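Updated 12/01/2019. Replaces the November version of the Stadden line handover notes.

# How to move a hand-sorting bench to a robot cell without losing the people who run it

These notes are for shift leads at Stadden who are getting a sorting cell in the next round. They cover the first 14 shifts, from the last day of hand sorting to the point where the operator runs the cell alone. The setup steps for the arm are in the Tuncer manual and aren't repeated.

## Before the cell arrives

1. Sit with the people who sort by hand now and write down what they do. Ask about the parts they set aside, too. On the Jemoddale bench, sorters were pulling parts with rough edges and telling the molding room. That was in no job description, and the cell doesn't do it.
2. Decide who checks for rough edges after the change and put a name on the rota.
3. Tell each sorter in writing what their job will be, what grade it is, and when training starts. Do this before the floor is marked out. At Jemoddale the tape went down first, and we spent a week answering questions we should have answered already.

## Set up a practice board

Train on blocks before you train on product. Use a flat wooden board fixed where the operator can see all of it, and a small set of blocks in a few colors and shapes. Group them by color at first. Put some groups at the back and one near the middle, and leave the front of the board clear as the drop area.

Have the trainee bring the arm down slowly between two blocks at the back. Placing the tip in a gap teaches more than picking up a block that stands alone.
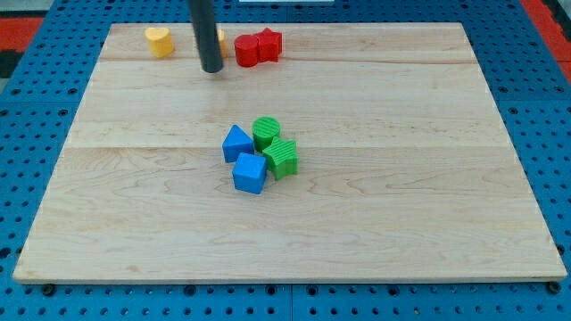
*Practice board with the arm lowered at the back row. The blue and green blocks are grouped at the center.*

Check these points with the trainee at each stop:

- Can they see the block they want, or is the arm in the way? If it is, they should move to the side of the guard and look again.
- Which neighboring block would be hit first if the arm moved sideways?
- Where is the stop button? They should point to it without looking down.

Once the back row is going well, move on to the middle group. Blocks that touch are harder to separate, and stars catch on whatever is next to them. Expect slow work for the first 70 picks. Don't post times.

## Run both methods side by side

Keep the hand bench open while the cell runs its first 1000 parts. The sorters check every tray that comes off the cell and log the misses on the Govby sheet. Write down the part, the tray, and what the arm did. "Bad pick" is no use to the technician.

Rocío Goicoechea ran this stage at Jemoddale and rotated people every two hours between the bench and the cell. Watching an arm is tiring in a different way from sorting, and those who stayed on it longer missed more. Keep the two-hour limit even when you're short.

## Hand over

The operator is ready when they can do the following alone:

- start and stop the cell
- clear a jam with the power locked off
- reteach one pick position
- fill in the log so the next shift can use it

Sign the card only after you've watched all four. If someone doesn't want the operator job, send them to Begoña Lorente in training before the bench closes. Inspection and kitting both took people from Jemoddale at the same grade.

## What to expect afterward

Lifting and reaching go down. Standing goes up, so order mats and a stool for each cell. The bench was also where people talked, and operators at separate cells have told us they miss it. Schedule breaks so that neighboring cells stop together.

Leave the practice board out. New starters need it, and operators use it to try a position before they change it on the line.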